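Oğuzhan Yurt keeps the diary for his outboard repair business on a sheet of paper taped inside the workshop door. In March it is full by the second week. By July it is full again, with a different sort of customer.

"Spring is people who want to get on the water," he says. "Summer is people who got on the water and had to be towed back."

The shop is called Skumari Marine and it stands at the end of the harbor road in Sorkudthorpe, between the ice plant and a yard that stores mooring blocks. Yurt services and repairs small outboards, mostly from 4 horsepower up to 90. Anything bigger he sends up the coast to Plerberg, where there is a dealer with a proper test tank and a hoist.

He came to the trade through farm machinery. His uncle had a repair shop, and Yurt spent his school vacations there cleaning carburetors and sorting bolts. An engine is an engine, he says, but salt changes the work. On a tractor he would expect a bolt to come out. On a lower unit that has been in the harbor for a few seasons, he expects it to break.

"I quote for the broken bolt now," he says. "If it comes out clean I take it off the bill. I used to do it the other way around, and that was a bad conversation every time."

Most of what he sees is fuel trouble. Gas is left in the tank and the lines over the winter, it goes stale, and the small passages in the carburetor gum up. The owner pulls the cord in spring until his shoulder hurts, then pulls the spark plugs, then buys new plugs, then calls.

"The plugs are fine nearly always. They come in with a bag of new plugs and I put the old ones back."

His advice for laying up an engine is short. Flush it with fresh water until it runs clear. Run the carburetor dry, or put stabilizer in the fuel and run it long enough to get through. Change the gear oil in the fall, so that any water in the gearcase is found before it can freeze. Store the engine upright. He prints this on the back of his invoices and has done so for 8 years. He doubts that many people turn the page over.

Gear oil is the one he comes back to. If the oil drains out looking like milky coffee, water has gotten past a seal, and a seal is cheap. A cracked gearcase is a used engine's worth of money, and he had two of them last winter.

"Both of those people told me they had changed the oil," he says. "One of them showed me the bottle. It was a nice bottle, it still had the cap seal on it."
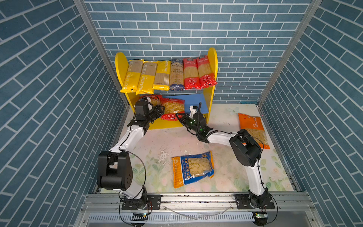
Impellers are the other argument on the harbor. Yurt changes the water pump impeller every two years on any engine that runs in Sorkudthorpe, whatever it looks like, on the grounds that the inner basin is shallow and people churn up sand getting to the fuel dock. The rubber wears, the flow drops, and the engine runs hot long before the owner notices anything at the telltale.

Atinga disagrees, and has told him so more than once: an impeller that is pulled and checked every fall can stay in until it shows wear, and changing them by the calendar means throwing good rubber in the trash. Yurt does not think this is wrong. He thinks it depends on the engine being opened every fall, and on his count of customers most are not.

"If you pull it, you have paid for the labor already," he says. "The part is the small number. So put the new part in."

He is less firm about where the parts come from. For impellers, thermostats and anything to do with ignition he buys from the manufacturer. For fuel line, primer bulbs and anodes he uses other suppliers and has had no trouble, apart from one batch of bulbs that went stiff in their first season. He replaced those without charge – some 40 dollars' worth, he thinks, and a lot of phone calls.

Selling engines is a smaller part of the business than it was. He used to take trade-ins, rebuild them over the winter and put them on a rack by the door in spring. The rack is still there but it usually has only one or two engines on it. People hold on to what they have, he says, and the ones that are let go tend to be let go for a reason.

For anyone buying used, he suggests asking to hear a cold start. A seller who has warmed the engine up before the buyer arrives may just be helpful, but Yurt would come back another day. After that he would check compression on every cylinder and look for readings that are close to each other. He would loosen the drain screw on the gearcase and look at what comes out. He would tilt the engine all the way up and down and check that it holds.

"Paint I don't look at. Paint tells me somebody had paint."

Electric outboards have started to appear on the tenders, and he has been asked whether he will take them on. He has worked on two so far. One had a corroded connector, which he cleaned. The other had a fault in the battery that he was not able to open, and it went back to the maker. He has signed up for a course in Plerberg in the fall and will decide after that. He likes how quiet they are. He does not yet like the price of the batteries, or having to tell a customer that a part cannot be repaired.

The shop opens at seven in the season. Yurt asks customers to bring the fuel tank along with the engine, even when they are sure that the tank has nothing to do with it, and to write down what the engine was doing when it stopped. A few words on a piece of tape stuck to the cowl will do.

"'Broken' I can see," he says. "Write something else."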